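Gripper comparison — working meeting, February

Present: Thanasis Alexiou (chair), Debnath, Romeo
Apologies: Eter

1. Minutes of the last meeting
Agreed with one change. The cable order was for 4 units, two per arm.

2. Results so far
Debnath went through the log. 454 grasps are recorded for the stock fingers and 487 for the Povedgate set. The totals should match before anything is compared, so the stock fingers need more runs. 17 entries have no object name and will be left out unless Romeo can fill them in from the video.

3. Controller
Romeo wants the closing force fixed at one value for all light plastic items. Thanasis preferred to keep two settings — the lower one for cups, the higher one for cans. Left open until Eter is back.

4. Table setup
The cup task stays in the kitchen. Grasps on the rim and grasps on the side wall will be logged separately from now on. Tilt at lift-off to be noted each time. 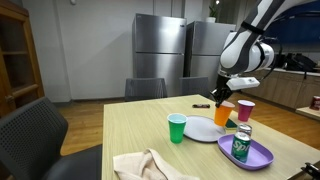
Cup task, rim grasp on the orange cup.

5. Actions
Romeo — check the unnamed entries.
Debnath — further runs with the stock fingers.
Thanasis — ask Povedgate about spare finger pads.

Meeting closed at 3:40 pm.

Recent items
Wrist camera mounting notes
Controller update log
Minutes, January
Finger pad wear check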